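Notebook > Bench work > Household chores > Pouring, clear-on-clear

Sunday, October 31, 2021
Posted by the Plurkholm bench, second shift

Picking up where the last entry ran out of page. The question on the whiteboard is still "can it do the kitchen yet," and somebody has underlined "yet" since Friday. My answer for the day is that it can do a small part of the kitchen, provided the kitchen is made of cloth and nobody is thirsty.

Task under review is pouring water from a plastic bottle into a glass mug. My niece managed this at three, with some losses. We have a budget, a planner and two views of the table, and I would still ask you to move your laptop.

Notes on setup, for whoever has the bench next. Green cloth on the table, green cloth behind. Mug out on the right as the wrist view has it, handle pointing away from the fingers. Fingers start closed. I am keeping the handle out of the problem for now. The grasp planner from Dolleveo loves a handle the way a toddler loves an outlet, and I'd like one clean week of data before we let it have its way.

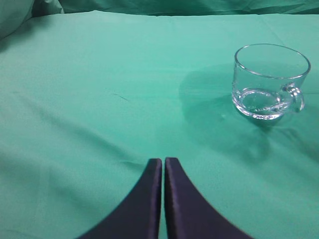 The depth trouble is what you'd expect from clear glass. The sensor gives a decent rim on a good pass and then invents the rest. On the worst passes the mug has no walls and the planner cheerfully schedules a path through the middle of it. I stopped three of those by hand. The Halász filter helps with the base, which is thick enough to look like something, but it also smears the base outward until we own a mug the size of a soup plate.

Shadow is the other pest. The segmenter keeps adding the shadow to the mug, so the center estimate slides left. I spent the first half of the afternoon correcting for this in software and the second half wondering whether a lamp from the hardware store would have done it for less. I have not priced the lamp. I don't want to know.

Counts so far, all from the log, going back to April:

- 497 attempts on the books
- 183 I would be willing to show a visitor
- 10 I would be willing to show a visitor who was holding my phone

The rest are in the folder called "learning," which is a generous name for a folder. I should add that the three lists above were scored by me, and that I score more kindly before lunch.

Fill level. We never settled what counts as done. The old sheet says "mug contains water," a standard that rain can meet. I propose we call it done when the level is between a third and half, the cloth gets none, and the bottle ends up standing. That last one matters more than it sounds. A half-full bottle put down a few degrees off upright is a mop job, and we have no entry in the project plan for a machine that mops. Maybe we should. It would have steady work here.

Cap is out of scope until further notice. Twisting it off needs a second hand or a clamp, and the clamp we tried squeezed the bottle like a tube of toothpaste. So a person takes the cap off, a person fills the bottle, and a person dries the table, and then we report the pouring as automated.

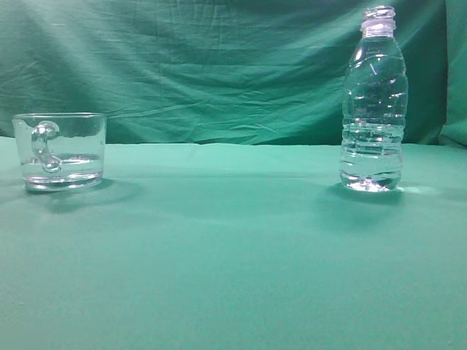

Surmont, in the margin of my draft, asks why we don't just use a red plastic cup and get on with our lives. The segmenter would find it every time, the shadow would stop mattering, and we could be done with pouring and start on folding towels. Surmont also points out that the people we're building this for would take a working red cup over a promising glass one.

Fair, and I'll run a batch with an opaque cup so we have the comparison. But go look in any cupboard. It's glass all the way back, plus one chipped mug from a bank. If the thing only works on red cups then we've built a very expensive guest for a backyard party. I wrote that in the margin under the first remark and we are now out of margin.

Before I forget: the cloth has a crease that runs in from the left, and on some passes the edge finder likes it better than it likes the mug. There's also a little dark thread or mark left of center. I've been leaving both alone so the runs stay comparable. Please don't iron anything mid-batch. If you must iron, start a new batch and write it down.

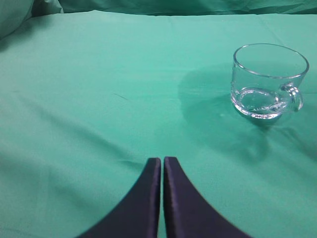 Next time

- Opaque cup batch, same spot, same starting pose, handle away.
- Rerun the rim fit without the Halász filter, then with it at half strength.
- Try masking the shadow by color before the center estimate. The cloth is one color, so this ought to be easy, and I expect to lose a day to it.
- Agree on the fill standard. I'll take silence as a yes.
- Find out who has the good towels.
- Price the lamp.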